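Packing and storing cups in a shared student kitchen
Project report, group 6
Rakiya Anozie and Wagner Sales
Handed in 2024-09-11

Why we did this

Shared kitchen on our floor, too many cups, not enough shelf. Everybody stacks them. Stacked cups stick, fall, get chipped. We wanted to know if wire baskets work better than the open shelf we had before, and which kind of cup is worth keeping. Small question, but it came up at every floor meeting since April so we took it as our topic.

Title of the project on the course page is Sostis. It's just the name of the storage plan, doesn't stand for anything.

What we looked at

Three ways to store: open shelf, plastic tub, wire basket. Two kinds of cup mainly — stainless steel and enamel. We had ceramic on the list too but dropped it, no time.

The baskets were sold to us as the Peltonen, black, long rectangle shape, square mesh on all sides. The tub is a Jetov, the one everyone has. Shelf was already there.

Method

Rakiya did the loading, Wagner kept the log. Every time a cup went in or came out of storage we put one line in the log. Full run was 1,458 lines. Of those 972 were basket or tub and the rest were shelf. We split the basket ones by how the cup was put in: upright, upside down, or on its side.

Before the real run we did a practice session at the table, basket on the tabletop and not in the cupboard, so we could see what touches what. Steel cup first. Upright in the basket, open end up, plain and easy to grab.
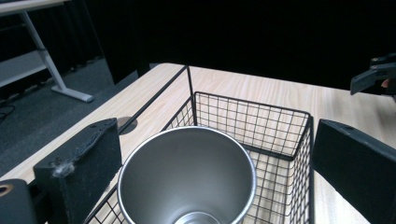 Upright was the fastest by far, people drop it in and go. Upside down drains better but you have to turn the cup over twice, once in and once out, and most people on our floor will not do that. On its side was a mess. Rolls when you move the basket.

One thing we didn't plan for: the mesh. Small feet or a narrow base can tip if it lands half on a wire. Steel cup was fine. We tried a spice jar for fun and it leaned over right away, so the basket is for cups and not for everything.

Also cleaning. Crumbs go straight through the mesh onto whatever is underneath, so the shelf under the basket needs a wipe. We put a paper liner there in week two and changed it when it looked bad. Should have done that from the start.

Results, short version

Open shelf: worst. Cups pushed to the back and forgotten, stacks of four or five, two stuck together so hard Wagner needed warm water.

Plastic tub: ok. Hides the dirt, which is bad. Water sits at the bottom. Cups end up on top of eachother anyway.

Wire basket: best for daily use. You see everything, air gets in, you can carry the whole thing to the sink. Louder than the tub. Two people complained about the noise in the morning and they have a point, steel on wire is not quiet.

Time to find your own cup was shorter with the basket in 681 of the logged cases where we could compare. We did not do proper statistics on this, we know.

Steel or enamel

Floor was split. Enamel looks nicer and you can tell them apart by color, which matters when there are a lot of people and one sink. Yellow was the easy one to spot. But enamel chips. Steel gets scratched and goes dull and nobody minds.

We wrote down marks on every enamel cup at the start so we would not blame the basket for old damage. Good call, because most of them had something already. A dark little spot on the side, a scuff, worn bit on the rim. We checked them again at the end against the same list. 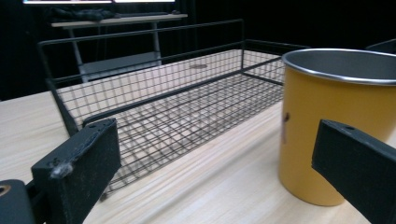

Page 4

New marks after the run: a few, all on cups from the open shelf stacks. None we could pin on the basket. That suprised Rakiya, she had bet the other way. The weak point is the list itself, we described marks in words and "small brown chip" fits half the mugs in the building. Next group should draw them on an outline of the mug.

What we'd change

Liner from day one. One basket per room, with a tag — we used Mema labels and they came off in about a week, so get something you can tie on. Put the basket low, a full one is heavy to lift from over your head. Ask people about noise before picking the spot.

The baskets stay on our floor for now. Log sheets are in the blue folder with the lab handouts.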